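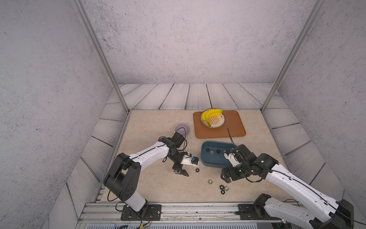 Keeping a Two-Arm Bench Cell Happy: Little Habits That Save Big Headaches

By Berenice Cuautle

Most of the trouble I've had with our cell at Hovalel came from small, boring things – a screw that had backed out a quarter turn, a cable tie pulled too snug, crumbs of who knows what on the finger pads. So before I touch any software I make a cup of coffee, switch the power off at the wall, and go around the whole thing with a hex key and a flashlight.

Start at the bottom, with the mounting plates. The bolts that hold them to the aluminum rail like to creep, especially if your arms start and stop sharply. Snug them a little at a time, going corner to corner the way you would with a car wheel, and then draw a line across each bolt head and onto the plate with a paint pen. Next time you only have to look for broken lines!

Cables come next. Move each arm by hand through its full reach (gently, please) and watch the cable at the wrist. You want a soft loop that never goes tight and never drags on the table. I used to tie mine down very neatly, and I went through two of them before March was out.

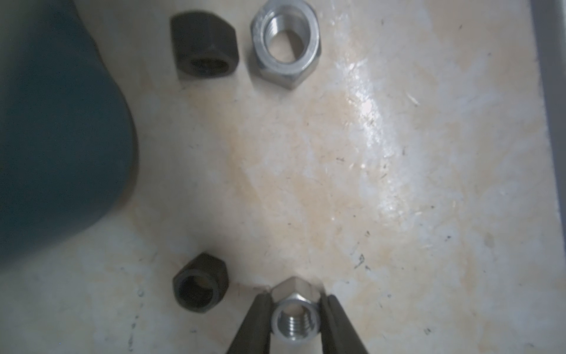

Now for the finger pads. Wipe them with a lint-free cloth and a dab of rubbing alcohol, and let them dry before you power up. Metal hardware carries a film of oil, and once that's on the pads a nut can twist in the grip just when you want it to sit still. Run your fingernail along the pad edges too. If you feel a step worn into one side, swap both pads together, even if the other one still looks fine.

The tabletop deserves a wipe as well. Lint and grit pile up quicker than you'd think, and a shiny top will throw glare into a wrist camera. Nayeli Esquivel taught me to turn the lamp toward the wall so the light comes back softer – it took me 15 minutes and I wish I'd done it years ago.

Last of all, power up and run your slowest pick and place 8 times with plain hex nuts, light and dark finishes mixed. Keep your hand near the stop button and listen. A new click or a grumble from a joint goes in the notebook with the date, even if it goes away by itself.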